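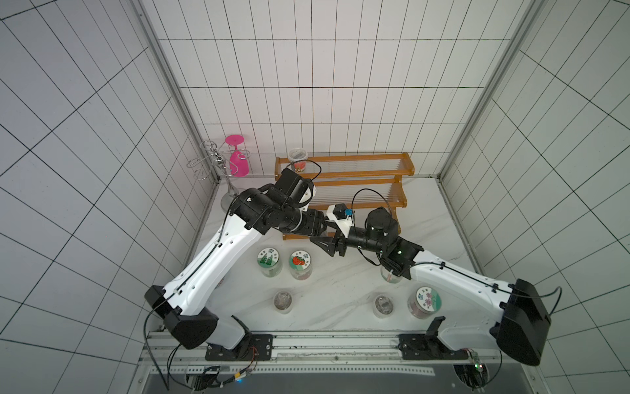

May 14, 2019
By Milagros Huaranga and Agustina Barrientos
Filed under: Student Work / Home & Interior Projects

Final report — Small Kitchen Storage, Sala unit

Our project was about open storage for a kitchen corner that gets wiped down every day. The question was simple, where do jars and glasses live when there is no cupboard? We worked on it from April on, as a pair. The corner is all white tile with thin black grout and a marble-patterned top, so anything you put there shows up right away, a pink wine glass hung upside down on the wire holder in the back corner is the first thing people look at. The two-tier rack goes against the back wall. Jars go out on the table when they're in use and back on the rack after.

Why this topic

Agustina's apartment has no upper cabinets. Milagros's has them but they are too deep and stuff gets lost at the back. We both wanted something you could see into. The class brief (Pinetti) said storage had to be off the shelf or made with basic tools, no built-ins, and had to fit a counter 100 cm wide. Budget was $44 for the pair. We went over once and had to return a tray.

The rack

Wood frames, orange-brown, with rows of thin clear acrylic rods between them. Two tiers. We liked the rods because crumbs drop through and you wipe the counter under it instead of the shelf. Downside — small things tip. A jar with a narrow base can sit half between two rods and lean. We moved the small stuff into a clear plastic container with a lid, on the upper tier near the left end, and that solved most of it. The container is see-through on the sides and top so you dont have to open it to know what's there.

We looked at a solid shelf too (the Clemix one, in the class catalog). Easier to put jars on, harder to keep clean, and it made the corner look darker. Dropped it in week two.

The glass holder

Chrome wire, tall stem, curled arms, round base. Glasses hang with the foot up. It takes up very little counter and the inside of the glass doesn't collect dust. We had planned on a rail under the rack but then you'd have to reach past the jars every time. In the back left corner it is out of the way of elbows.

It does wobble if you load one side. We would start with a glass on each side, or keep the heavy ones somewhere else. Didn't get to test a weighted base.

Jars

All glass. We argued about this. Glass is heavier and it breaks, plastic stains. Agustina had used plastic for tomato sauce and you could never get the color out. Glass won. The jars are the part that gets handled most so we wanted the front of the table clear enough to set them down while cooking, that is why the rack is pushed all the way back.

Labels: tried paper, came off in the wash. Tried a wax pencil, better, but it rubs off on your fingers. The final version only has picture labels on some of the lids. For spices that look alike this is a real problem and we didn't fix it.

Trying it out

We asked classmates to put the corner back in order after a pretend breakfast, no instructions, 2 minutes each. Nearly everyone got the glass right, the wire arms kind of tell you what to do. The jars were more mixed. Some people lined them up on the lower tier, some left them at the back of the table and called it done. One person put everything on the upper tier and then couldn't reach past it.

Comment we got more than once: the lower tier is hard to see into when there is anything tall in front. True. We raised the upper tier by 40 mm after that and it helped a bit, not enough.

What we'd change

— lower tier should be deeper than the upper one, so you can see what's on it
— rods closer together, or a thin mat on one half for narrow jars
— something for labels that survives washing
— darker base for the wire holder maybe, chrome on white tile gets lost at night

Cleaning was the best result. Everything lifts off, the tile wipes fine and grout was less trouble than we expected. The marble pattern hides small spills, which is nice and also a little gross, you have to feel for them with your hand.

Thanks to Melnychuk for cutting the rods to length, our saw cracked the first few. Leftover rods are in the bin by the sink in the workshop if the next group wants them. Cut list and receipts are in the folder we handed in with the rack.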